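쓸고 담고 치우기 - 작업대 정리 사진 모음

급하게 올립니다. 갈색 종이 깔고 파란 테이프로 칸 나눈 그 작업대, 이번엔 소꿉 채소 치우기예요.
도구는 쓰레받기랑 솔. 도마 위 칼하고 레몬은 그대로 두는 게 규칙입니다.
사진 네 장, 순서는 섞여 있음. 설명은 짧게만.

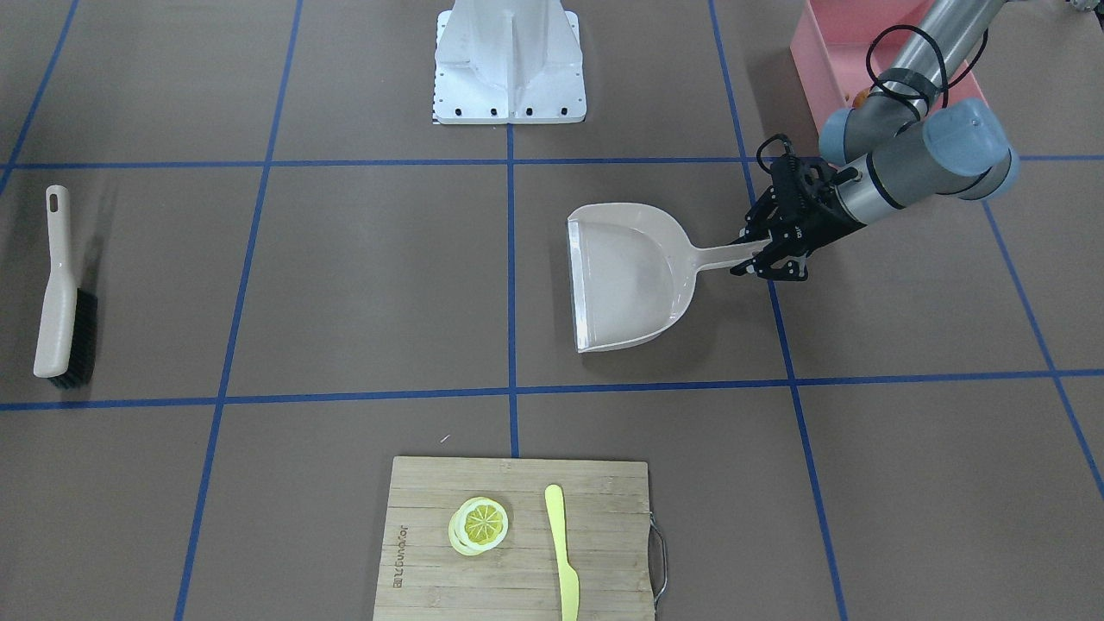

빈 쓰레받기. 앞쪽 입술 부분이 얇고 곧아서 바닥에 잘 붙는 타입.

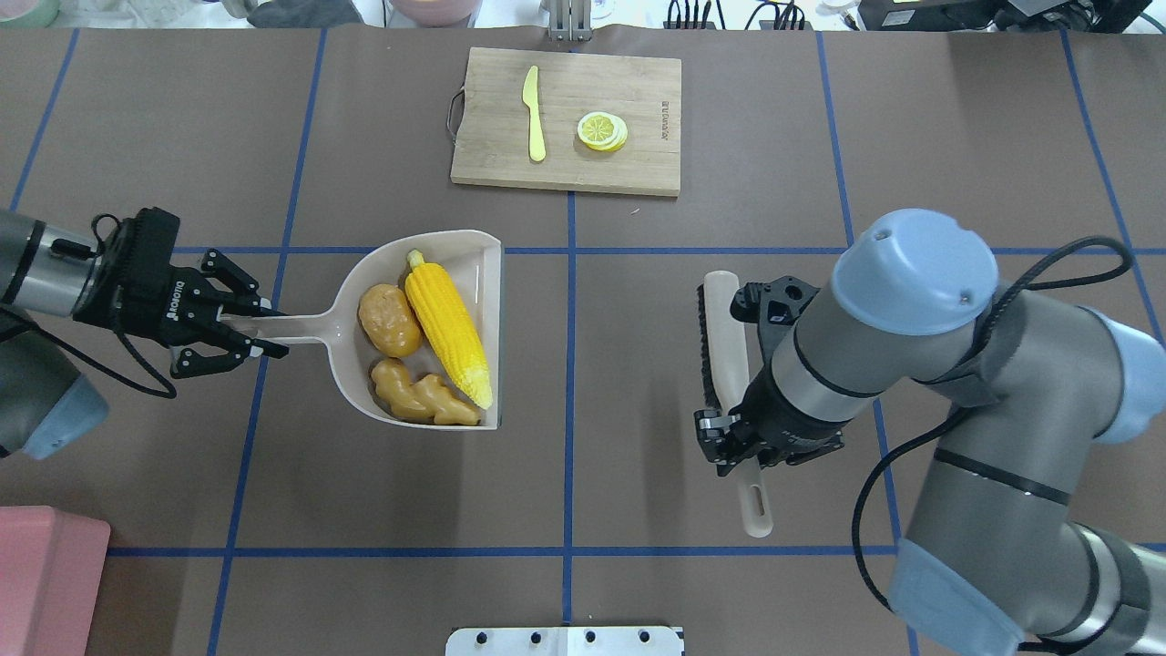 감자, 옥수수, 생강 셋 다 쓰레받기 안. 위쪽에 대나무 도마.

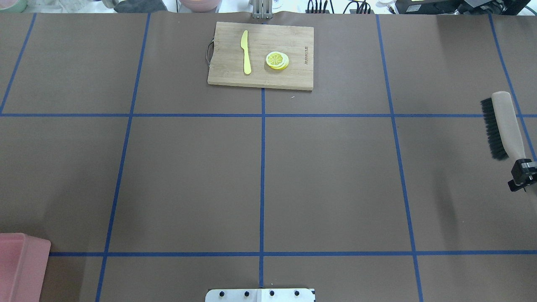 도마 쪽. 노란 칼 하나, 옆에 레몬 조각 겹쳐놓은 것. 도마 바로 아래 하얀 부스러기 하나 보임.
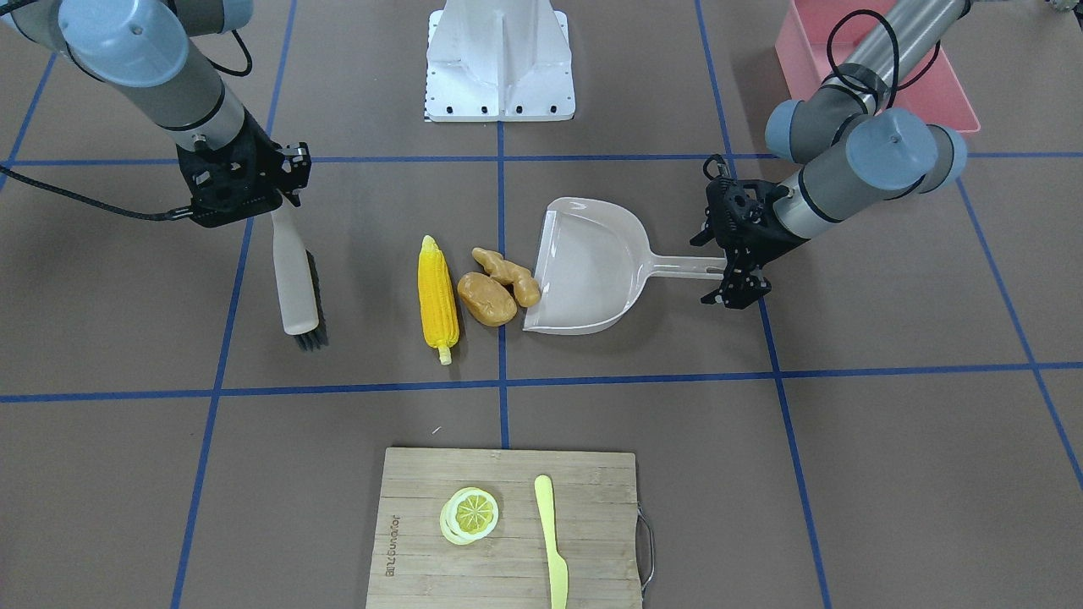 왼쪽에 솔, 오른쪽에 쓰레받기, 가운데 옥수수랑 감자랑 생강.

최종 수정: 10월, 오후 2시

사진 밑에 쓰려다 길어져서 여기다 몰아서 적어요. 두서없음 주의.

쓰레받기 얘기부터. Plernen에서 나온 걸로 샀어요. 솔이랑 세트. 처음엔 더 큰 걸 쓰려고 했는데 옆 칸까지 넘어가서 포기. 칸 안에서 움직여야 자리 맞추기가 편하거든요. 색은 그때그때 달라 보입니다. 첫번째 사진은 분홍빛이 도는데 네번째에서는 거의 하얗죠. 색 맞춰 사실 분은 사진 믿지 마시고 실물 보세요.

손잡이가 긴 건 마음에 들어요. 손잡이 끝만 잡고 눕혀도 판이 평평하게 유지됨. 짧은 건 자꾸 앞이 들려서 옥수수가 밑으로 끼더라구요. 손잡이가 두꺼운 제품도 써봤는데 잡기 불편해서 바로 뺐습니다.

솔은 털이 한쪽에만 있는 모양. 세워서 옆으로 미는 식으로 씁니다. 털 끝을 바닥에 너무 누르면 감자가 튀어요. 진짜로 튑니다. 작업대 밖으로 굴러가서 의자 밑까지 간 적도 있음. 살짝 닿을 정도가 딱 좋아요.

채소 세 개 성격이 다 달라요.
옥수수 - 길어서 방향이 중요. 쓰레받기 입구하고 나란히 놓이면 잘 안 들어가고, 비스듬하면 쑥 들어감. 알갱이 무늬 때문에 솔털에 걸리기도 하고요.
감자 - 울퉁불퉁한데도 잘 구름. 한번 구르기 시작하면 못 잡아요. 맨 먼저 담는 편.
생강 - 모양이 제멋대로라 어디로 갈지 모름. 대신 멈추기는 잘 멈춥니다. 쓰레받기 앞턱에 걸려서 안 넘어갈 때가 제일 답답해요. 네번째 사진 보면 생강 한쪽 끝이 앞턱에 닿아 있죠. 저 상태에서 솔로 그냥 밀면 쓰레받기까지 같이 밀려요. 쓰레받기 쪽을 꽉 잡고 있어야 됩니다.

소꿉 세트는 Femum 거. 원래는 토마토랑 가지도 쓰려고 했는데 토마토는 너무 잘 굴러서 뺐고 가지는 쓰레받기 밖으로 삐져나와서 뺐어요. 남은 게 이 셋. 색이 갈색 종이랑 비슷한 게 둘이나 있어서 멀리서 보면 옥수수만 눈에 띄는데, 뭐 그건 그것대로 괜찮네요.

도마 얘기. 도마는 치우는 물건 아닙니다. 옮기지도 않고요. 칼이랑 레몬 올려둔 채로 위쪽 칸에 고정. 왜 굳이 올려놨냐고 물어보시는 분 있는데, 주방 조리대 정리할 때 다 비우고 하는 사람 별로 없잖아요? 쓰던 도마 옆에서 부스러기만 쓸어내는 게 보통이고. 그 느낌을 내고 싶었어요. 금속 손잡이는 두번째, 세번째 사진에서는 왼쪽, 첫번째, 네번째에서는 오른쪽에 보여요. 손잡이 반대쪽 끝에 글씨가 있는데 대부분 작아서 안 읽히고 네번째 사진에서는 Joyoung이라고 읽힙니다.

레몬은 조각 겹쳐서 놓는 게 은근 귀찮음. 너무 반듯하게 쌓으면 한 장처럼 보여서 일부러 살짝 어긋나게. 세번째 사진에 밑에 장이 삐죽 나온 게 보이실 거예요. 칼은 칼날이 위쪽으로 가게. 이것도 통일.

종이하고 테이프. 종이는 폭 넓은 롤로 사서 통째로 깔았습니다. Zikent 롤지. 주름이 좀 있는데 다시 펴기 귀찮아서 그냥 갑니다. 주름에 털이 걸리는 건 아직 없었고, 대신 먼지가 잘 끼어요. 세번째 사진의 하얀 부스러기 같은 거. 작은 건 이 솔로는 잘 안 쓸려서 물티슈로 찍어내는 게 빠름.

테이프는 파란 마스킹테이프. 떼어도 종이 안 찢어지는 걸로 고르세요, 싼 거 썼다가 종이째로 뜯겨서 처음부터 다시 깔았음. 테이프가 바닥보다 아주 조금 높아서 쓰레받기 입술이 걸릴수 있는데, 칸 안쪽에 대면 문제없고 선을 넘어갈 때만 살짝 들어주면 됩니다.

담은 다음엔 통에 비우기. 비울 때는 쓰레받기를 한번에 확 뒤집지 말고 기울여서 천천히. 생강이 마지막까지 안 떨어지면 툭툭 두 번. 비우고 나면 쓰레받기 안쪽 한번 훑어서 남은 거 없는지 보고, 그다음에 내려놓기. 저는 이 순서를 자꾸 까먹어서 벽에 붙여놨어요.

순서 정리해두면 이래요.
채소 자리 잡기
쓰레받기 눕히고 입구를 채소 쪽으로
솔 세워서 반대편에 대기
짧게 여러 번 쓸기 (한번에 길게 X)
다 들어가면 쓰레받기 먼저 들고 솔은 나중
비우고 제자리

이 정리 시리즈는 Stojanović라는 이름으로 묶어서 올리고 있고 지금까지 모인 사진이 300장. 그중에 쓸고 담는 게 97장. 나머지는 컵 정리, 수건 접기 같은 거. 흔들린 건 뺐습니다. 다 올리기엔 페이지가 너무 무거워져서 여기엔 네 장만. 나머지는 한 페이지에 40장씩 나눠서 올릴 예정인데 언제가 될지는 모르겠어요.

자주 오는 질문 몇 개만.

진짜 채소로는 안 하나요 - 한번 해봤는데 흙 떨어져서 종이 버렸어요. 안 합니다.

솔 대신 행주는요 - 채소처럼 덩어리 있는 건 솔이 나음. 물기 있는 건 행주. 행주 편은 따로 올릴게요.

쓰레받기랑 솔 보관 - 솔은 털이 눌리지 않게 걸어두세요. 눕혀두면 한쪽으로 휘어서 못 써요. 쓰레받기는 대충 둬도 되는데 앞쪽 입술만 안 찍히게. 거기 흠집나면 작은 건 다 밑으로 샙니다.

도마는 어디 건가요 - Joyoung이라고 찍혀 있어요. 선물받은 거라 그 이상은 모름. 죄송.

오타는 나중에 고칠께요. 다음 편은 컵이랑 받침 정리, 사진 고르는 중입니다.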